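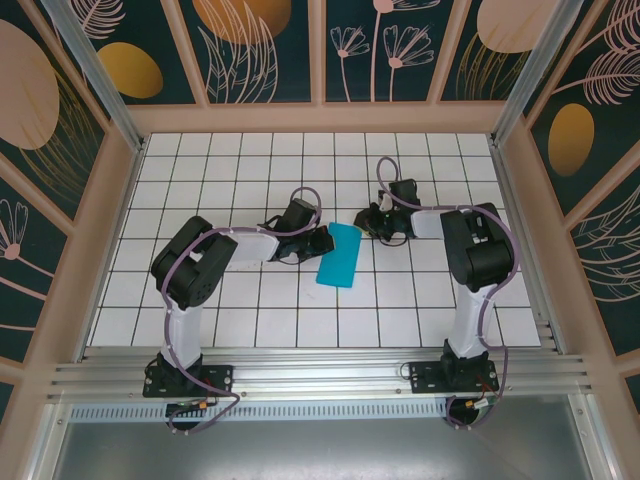

Cyan-blue sponge on white floor tile, Kerlow building.

Office diary, Housekeeping and Supplies
January 2024

The morning was given over to the supply closet at Kerlow. The new sponges from Corkon arrived before nine, and the delivery slip was checked against the order and signed. The order was for 44 and all were received. They have been placed on the second shelf, with the older stock moved forward so that it is used first.

Blue remains the assigned color for floors and lower walls. Yellow is for sinks and counters. The Custusora office asked again whether a single color could be used throughout to save on cost. This office does not support the change. The two-color rule has been in place since March, and staff on both shifts now follow it without being reminded. A written reply will go out tomorrow.

I reviewed the method for white tile with the day shift. The sponge is to be flat, held with the full face against the tile, and worked along the lines before the open surface is wiped. Folding is discouraged, as it wears the corners first. White tile with dark lines is forgiving in one respect, in that the lines do not show gray. The tile itself shows every streak, and a second pass with clean water is still required. 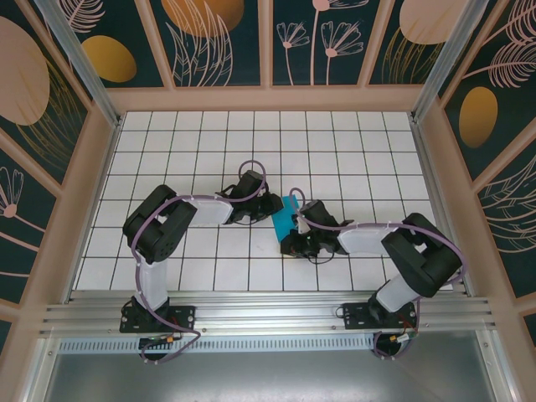
Blue on white: the color assigned to floor work.

In the afternoon the Jaiswal invoice was compared with last quarter's. The cost of floor cleaner has gone up and the quantity has not. I have asked for an explanation in writing and have held payment until it is received.

The mop heads were also inspected. Three are past use and were discarded. The long-handled brush is missing from its hook and was not found in either closet. A notice has been posted by the sign-out sheet.

Outstanding: the label for the second shelf, the reply to Custusora, and a date for the stairwell. The stairwell tile is older and has been treated with a stronger product in the past, so a small area near the lower door will be tried first.

Closed the office at five.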